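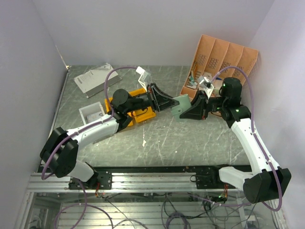
Clivura two-arm kit: your questions answered

Last updated 28th September

We get a lot of mail about the Clivura kit, and most of it is great fun to read. The answers below cover what people ask before they order and in the first weeks after setup. If yours isn't on the page, write to the Walcombe workshop through the contact form.

What is the Clivura kit for?

Small tabletop handling jobs that need two hands. Think pouches, packets, little boxes and the bins and trays they go into. One arm can pick things up all day long, but a soft pouch with a snap wants one gripper to hold and another to work on the flap, and that is the kind of job we love.

What comes in the box?

Two arms, two grippers, two small camera modules with their white brackets, mounting plates, the purple camera cables, a power supply for each arm and the software. The table, bins and organizers are up to you. Plain plastic ones from any hardware store are fine.

Do I need to know how to program?

No. You can teach a task by guiding the arms through it, and most people start that way. If you do write code, there is a Python library and you can get at everything – joint positions, gripper force, both camera feeds.

How many times do I have to show it a task?

It depends on how fussy the object is. Moving a rigid box from one spot to another can work after 14 tries. Soft things take far more. For opening and closing a snap pouch we suggest 600 demonstrations, spread over several days, with the pouch starting in a different place each time. That sounds like a lot, but the runs are short and you get quick at them!

Can it really close a snap button?

Sometimes, and we think it's worth being clear about that. Pressing a snap needs the two halves lined up between the fingers, and thin fabric likes to slide. With a well-trained task and a pouch that holds its shape, results are good. With floppy material, expect misses. We keep working on this one because it's such a nice problem.

Why is there a camera above each gripper?

It sees what the fingers are about to touch, even when the other arm is in the way. You can add a fixed camera beside the table too, and we recommend it. The wrist views are good up close and not much help for finding a bin on the far side.

What sort of table should I use?

A heavy one, with a stiff rail along the front for the mounting plates. Aluminum profile is what we use. Matte tops are easier on the cameras than shiny ones. A patterned top is OK as long as you train on the same one you plan to use.

How much room does it take?

Allow 24 inches between the two bases and clear space behind for the elbows, which swing out wider than people expect. Plain walls on three sides help keep the camera views steady from day to day.

How should I run the cables?

Fasten the purple cable along the forearm and leave a loose loop at the wrist and another at the elbow. Move each joint by hand to the end of its travel before you switch on. If a loop goes tight anywhere, give it more slack. Spare length can be coiled under the table.

Is it safe to reach in while it's running?

Please don't. Press stop first. The arms are light, but the fingers close firmly and they pinch.

Can I swap the fingers?

Yes. The standard fingers are tapered, which suits edges and flaps. Visser makes a wider padded set that fits the same mount, and the drawings are on our downloads page if you'd like to print your own. Run the gripper calibration again after any change.

Do you offer training or a trial?

Both. Our Sitdale demo room has sessions for up to 5 people, and you're welcome to bring your own objects. Odd ones are very welcome – we learn a lot from them. Loans can be booked from the same page, and the deposit comes off the price if you keep the kit.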